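Outdoor Pickup Team FAQ (Cisternas Robotics Club)

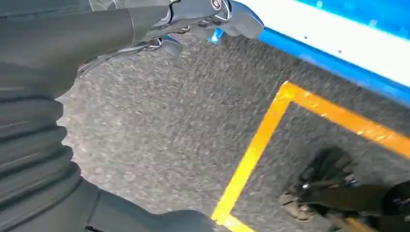
Gripper over the asphalt next to the yellow corner.

Answers to the stuff we get asked every sign-up night. Typed fast between practice runs, sorry. If yours isn't covered, email Trinidad Palma, address is on the club page.

What is this team exactly?
One of the 2 project teams in the club. The other one does the indoor line course. We do outdoor pickup: arm reaches down, grabs a thing off the pavement, puts it in the right place. Sounds easy. Come try it.

Do I need to know how to code?
No. Helps, but no. Last year half the new people had never opened a terminal. We need people for wiring, grip pads, test notes, driving, carrying. Lots of carrying.

Who can join?
Any student, any grade. No tryout. You do the safety talk first and then you can touch things.

When do you meet?
Saturday, 9:30 in the morning until we run out of battery or lunch. Extra weeknight sessions start in February once the Clellura Open gets close. Those are optional but if you want to drive at the Open, you should be at most of them.

Why outside? Isn't the shop nicer?
Yes the shop is nicer. But the Open is held on a parking lot, so we practice on pavement. Rough ground and real sun are a totally different problem from a clean bench. Code that works great in the shop goes weird at noon when the shadows get hard. Better to find out in October than in front of judges.

What are the yellow lines for?
For our drills the paint is the zone edge. Touching the line counts as in. All the way over the line counts as out. Yes the paint is worn in spots. Don't touch it up, don't put tape over it. The one at the Open is worn too and the vision code has to deal.

What does it cost?
50 dollars for the year. Covers your shirt, shared parts and the entry fee. If that's a problem talk to Venkatesh Fernandes, privately is fine, it gets sorted and no one else hears about it.

What do I bring?
Closed toe shoes. Water. Hat if it's hot. Laptop if you have one, we have loaners. Knee pads are not required but you'll be kneeling on asphalt alot so think about it.

Can I drive the arm on my first day?
Short answer, kind of. You'll get a slow mode turn with somebody's hand on the stop button. Full speed comes after 5 logged practice sessions and a check-off with Trinidad.

What's the dark sleeve on the arm?
Keeps grit out of the joints. Please don't pull on it or push the folds around to look inside. If you see a tear, say so right away, even if you think you did it. ESPECIALLY if you think you did it.

How close can I stand?
Outside arm's reach plus one big step when power is on. Call "hands in" before you reach in and wait for the driver to say "clear." If the driver didn't say it, you didn't hear it.

What if the gripper drops something?
Leave it. Log it first, then pick it up. Write down which object, which pad set, and was it in sun or shade. Drops are good data and we lose them when people tidy up too quick.

How many tries do you log?
Goal is 1,000 logged grabs before the Open. A miss counts the same as a catch. Please don't skip the misses to make the sheet look pretty, we can tell.

Where do the logs go?
Ceditz folder on the club drive, one sheet per session. Name it with the session number and your initials. Not "final". Not "final new".

What is Urkelia?
Name of our control code. Came from an old team, no one remembers what it means. Ask for repo access after your safety talk. Don't push to main on practice morning, please please.

Is practice canceled if it rains?
Outdoor part is. We go inside and do pads, wiring and code review instead. Check the group chat by 8:00 that morning. Damp ground gets decided when we get there.

Can parents or friends watch?
Sure. Stay behind the cones. Questions are welcome in between runs, not durring. The driver is counting on a quiet spot.

Do I have to go to the Open?
Nope. Plenty of people just do practice season. If you do want to come, permission form is due two weeks before and we can't bend on that one, the bus list goes in the same day.

I missed sign-up night, am I too late?
No. Show up on any Saturday, find Trinidad or Venkatesh, do the safety talk. Form is at the front desk, bring it signed.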